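Speaker notes, Gladys Ticona: "Pads, pivots and wishful thinking"

Opening. The Wanus brochure says the hand gripper needs a check every 300 grasps. I asked where that number came from. Still waiting.

Our own log at Hakley runs from March. Pads wore out on no schedule I could find. Ask the room who believes a maintenance interval they didn't measure. Pause.

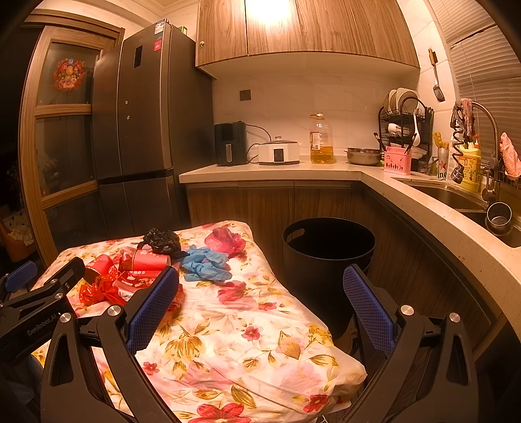 Blue pads on both jaws, kitchen clear-up task.

Point at the pads. Everything on that floral cover is a different problem: paper cups, thin gloves, plastic bags. Cups crush and bags slide, and people blame the software first. I look at the pad faces and the screw heads.

My routine, 12 minutes if the screws behave:
- wipe the pads, dry cloth only
- close the jaws on a strip of paper and pull; if it slips on one side, stop
- check each pivot for play by hand
- log it before going back to work

Żak told us step two was unnecessary. Żak also sells the pads.

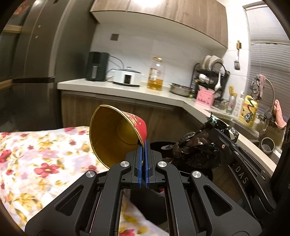 Now the rim grasp. A wide, round container held by its edge puts the load on the pad tips, and tips are where I found wear on 8 of the 9 pairs we pulled. Beken wants to call that "normal aging." Maybe. I'd like to see their pairs.

If short of time, skip the torque story.

Last slide: blank copy of the log sheet. Take one, and send me numbers that disagree with mine.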